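Clellinlow Home Forum > Furniture > Tables and desks

Pale table, visible glare, am I being ridiculous

zoltetti_fan
Joined in January, 20 posts

So we got the table. It's the pale one from Purba, creamy with pinkish-tan streaks, and I've been wiping it twice a day like it's a museum piece. My spouse says it is a table and that people eat on tables.

My problem is the shine. In the showroom it looked completely flat. At home, under our kitchen light, there's a washed-out patch where the grain goes pale and kind of speckled. Move your head and the patch moves too, so I know it's a reflection. Knowing this has not helped me.

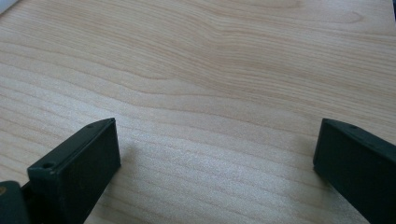
I do like the grain. Big lazy curves in one part, tighter lines in another, a bit like a map of somewhere with no roads. I'd just like to look at it without squinting. Do I change the bulb, the finish, or my personality?

crumbtray
Bulb. Get a frosted one, or hang the light lower with a proper shade. We did it for 10 dollars and the glare went from "interrogation" to "dentist."

oldglue
Before anyone sands anything: is it solid or veneer? Looks like it could be laminate from here. If it is, there's no finish to change and you'd be sanding a picture of wood.

zoltetti_fan
The tag said "wood top," which I now see is doing a lot of work. How do I tell?

oldglue
Look at the end. If the lines on top carry on down over the edge in a way that makes sense, good sign. If there's a thin strip stuck on, put the sandpaper back in the drawer.

marmalade_shelf
Disagree with the whole thread so far. Put a tablecloth on it. Tablecloths have been around for a while.

crumbtray
You can't buy a table for the grain and then put a sheet over it.

marmalade_shelf
I have 3,953 posts here and a tablecloth in most of them. I'm not changing now.

pilow_talk
Whatever you do, don't use the spray polish. I had the Pilow side table, same sort of pale top, and I polished it until my coffee mug slid off on its own. Damp cloth, dry cloth, stop.

zoltetti_fan
Too late on the polish. How do I get it off?

pilow_talk
Drop of dish soap in warm water, wrung-out cloth, try it on a corner first. Took me three goes.

oldglue
Agree on the soap, but go easy near the edges – if it's veneer, water gets in there and you'll be back with a different thread.

zoltetti_fan
Checked the end. There's a strip. I have put the sandpaper back in the drawer.

Frosted bulb is in and I've done one round of soap. The patch is still there at breakfast, but by dinner it's mostly gone. My spouse has started using a placemat and says it has nothing to do with me.

marmalade_shelf
A placemat is a small tablecloth.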